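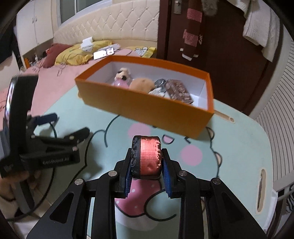 Brevdale, May 8, 2024

Ribbon, Trim and Scrap Rolls: Your Questions
by Raquel Azevedo

I put up one short post about rolling my trims and my inbox has been full of ribbon ever since, so I've gathered the questions that keep coming back and answered them in one go. I'll add to the page when new ones come in. If yours isn't on it, write to me at the bottom, and please tell me what kind of ribbon you've got, it makes a big difference!

What do you mean by a "scrap roll"?

It's any short bit of trim, ribbon, webbing, binding or woven band, rolled up on itself into a little bundle and kept that way. No card, no spool, no bobbin. I started doing it with the ends of ribbon left over from pillow covers (the pieces you can't throw out and can't find either) and now I do it with pretty much anything narrow.

How long does a piece have to be to bother keeping?

My cutoff is 3 inches. Shorter than that goes in the stuffing bag. I used to save everything and I had a shoebox of confetti, basically. If it's a really lovely metallic or something from a dress I care about, I cheat.

And how long is too long?

Past 40 inches I go back to a card. A long roll gets fat and slippery and wants to telescope out of the middle, and then you're chasing it across the floor. Wide grosgrain behaves a little better than satin, so if you've got a heavy one you can push it.

My ends fray like mad. Should I seal them before I roll?

Depends on the fiber and on how soon you'll use it. The coral-red band at the top of the page has a frayed right edge and I haven't done a thing about it. It'll get trimmed when it gets sewn. For polyester ribbon you can pass the end quickly near a flame, outdoors or over the sink, with the window open. Cotton and rayon won't melt, they'll just burn, so use a dab of fray stopper on those or a line of zigzag. I use one called Clinum at home, two thin coats, and I leave it overnight. It does go a bit stiff. Test it on a snippet first if the fabric is shiny, as some of them spot.

Can I roll two different trims together?

Yes, and I do it all the time when they belong to the same project! A red band with a black strip beside it, for instance. If they were bought for the same cushion then I want to find them together in August when I finally get around to making the cushion. What I wouldn't do is pair a dark trim you've never washed with something pale. I lost a nice cream lace that way, and it was in a drawer, just a damp one.

Do I need to iron first?

I'd love to say yes. Most of the time I pull it between my fingers a few times and roll. If it has a hard crease across the middle, press it, because the crease will be there for good otherwise. Velvet I never press flat. Steam it from the back and leave it hanging over a chair until it's cool.

How tight should I roll?

Snug but not strangled. A little dent when you pinch it is fine. If you pull hard on a shiny woven band you can get ripples along one edge, and those take a lot of steam to relax. Elastic needs to be the loosest of all. Don't stretch it one bit as you go around.

What holds the roll closed?

Several of you asked this, and there's been a small argument about it by email. Straight pins rust and they stab you. Tape leaves gunk. My own favorite is a couple of loose basting stitches in a contrasting thread, one snip and they're gone. Idalina Simões wrote in to say she uses the cut-off wrist part of old socks (the ribbing, sliced into rings), and I've tried it and it's very good for the fatter rolls. Hair elastics work too, the soft kind with no metal join.

What about trims with a rough or loopy side?

Ah, the grabby ones. Anything with big loops of stitching will catch on its neighbors, on your sweater, on the cat. I roll those with the smooth side facing out if there is one. If both sides are rough I slip the roll into a little paper envelope. Ilídio Baptista asked whether a zip bag would do, and sure, leave it open a crack so it can breathe.

Where do you do the sorting?

At whatever low table is free, and I'm very fond of a kids' table for this. I mean the mint-green one with the rounded corners and the big cartoon face with pink cheeks. I know, I know, I have a perfectly good cutting table in the other room. But it's covered in cutting! A kids' table is the right height if you sit on a floor cushion, a pale top shows up dark threads beautifully, and I can leave the box at the back and work in front of it. One warning if yours has a busy print like mine: small pink things disappear on it. I put down a plain dish towel when I'm matching pinks.

What kind of box should I use?

An open one, to my mind. I've owned so many clever lidded organizers and I never once put the lid back on. The orange one I sort with is a plain rectangle, open on top, and if I can't see down into it from where I'm sitting then it's too deep. Something shallow enough that the rolls stand in one layer is ideal. Two layers and you'll only ever use the top one. If you do want a lid for dust, lay a folded pillowcase over it.

Do you use dividers?

I did, then I stopped, then I went back to them. The set I have is from Emetholm, the adjustable slot-in ones, with 24 little compartments if you use every strip. I don't. I take half the strips out and make bigger squares, since a fat velvet roll won't go in the small ones without squashing. Cardboard cut from a cereal box does the same job.

By color or by type?

By color for me, always. I think "I need something reddish" way before I think "I need a twill." But Imre Győri, who makes bags, wrote me a long and very persuasive note about sorting by width, because for him a strap is a strap and it has to fit the buckle. So if you're fitting hardware, go by width. If you're decorating, go by color. And if you do both you'll need two boxes, sorry.

How do I label a roll that small?

I tuck a slip of paper in the very middle before I start rolling, with the length and what it came from. Pencil only, ink can bleed. It pokes out the end a bit like a tea bag tag. For the ones from a shop I copy the shade number too. I have a red Kwok braid with 1379 written on its slip and I was so glad of that when I needed more of it!

Do sunlight and shiny ribbon get along?

Not well. Reds are the worst in my house, coral especially. Mine lives away from the window when I'm done, and I turn the box now and then. Rolled trims fade on the outside turn and stay bright inside, so if you unroll one and see stripes, that's the sun.

How do I get my kids to help?

Give them the rolling and keep the scissors! Little fingers are great at it. They can match colors too, though be ready for some creative ideas about what counts as orange. Martim Brandão emailed that his daughter rolled a whole bag of bias tape during one rainy afternoon and then rolled his tie.

I have a garbage bag full of tangled ribbon. Where do I even start?

Tip a handful out, no more than a handful, and close the bag again. Pull out the widest piece first, it usually frees up a few others. Any knot that takes longer than a song on the radio gets cut out. Do one handful, put the rolls in the box, have a coffee. Then see if you feel like another.

Can I send you my leftovers?

That's so kind, and please don't, I have no more room! Ask at a school or a doll-making group near you. If you've got a question, though, send that along any time, and add a note about the width and the fiber if you know them.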